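用手持夹爪采集早餐桌示范数据:从摆桌到导出

这篇教程写给刚拿到双手持夹爪、想自己录一套示范数据的朋友。我们在 Sopacua 项目里录完了 3,213 条双手示范,踩过的坑不少,但看到策略第一次学着自己的动作伸手去够杯子,真的太开心了!下面按我们平时的顺序来讲。

一、先定任务,再摆桌子

任务最好用一句话讲清楚,比如“右手拿起玻璃罐,左手把小杯移到碗旁边”。句子里出现几个动作,示范里就做几个动作,别临场加戏。

桌上东西不用多,日常用品就很好:烤面包机、叠好的毛巾、浅口白碗、杯垫、杯子。背后挂一块黑布,能挡掉走动的人和杂乱的架子,后期筛数据省心很多。布上有点褶皱没关系,我们从来不熨。

二、检查夹爪

两只手都要查。指尖的橙色软垫有没有翘边?手指上的方形标记有没有蹭花、沾油?开合宽度要靠标记来算,脏了就用干布擦干净。然后空夹 5 次,看 Remora 录制界面里的宽度曲线是否平滑,有跳变就先重新标定。 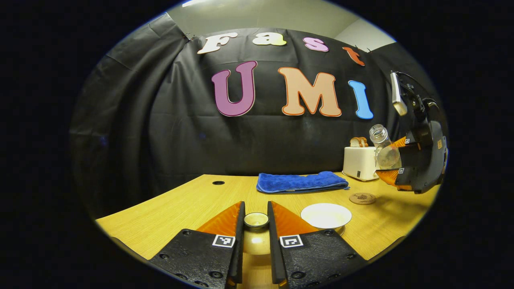 三、录制时的手感

动作放慢一点,但不要停顿。新手最容易在抓取前悬在半空想一想,模型会把这个犹豫也学走(别问我怎么知道的)。接近物体时让它落在两指之间,合拢,提起,一气呵成。

透明的罐子要特别留心。反光会让画面里的边缘忽隐忽现,所以我们给玻璃类物体多录一倍,灯的位置也每隔一阵换一换。两只手同时干活时,尽量别让一只手长时间挡住另一只手的镜头。

每条结束后把物体挪个位置再开始下一条。挪动幅度大胆些,杯子靠前、靠后、贴着碗都要有,朝向也转一转。

四、失败的也别急着删

夹滑了、碰倒了,打上“失败”标签存进单独的文件夹。同事 Amarachi Wike 后来从这里挑出 852 条训练失败检测器,效果好得让我们当场鼓掌!

五、筛选和导出

在 Remora 里按任务分组回放,重点看三处:开头有没有多余的晃动,轨迹有没有丢失,结尾夹爪是否完全松开。左右手时间戳对不齐的整条丢掉,不要手动拼。

单个任务攒够 600 条就可以先训一版,看看它在哪里卡住,再回去补录对应的摆法。导出时保留原始视频,往后换处理流程还用得上。

下一篇讲怎么把这批数据喂给 Sina 训练脚本,顺便聊聊动作频率怎么选。

联系我们 | © Carncombe 实验室 版权所有 | 返回顶部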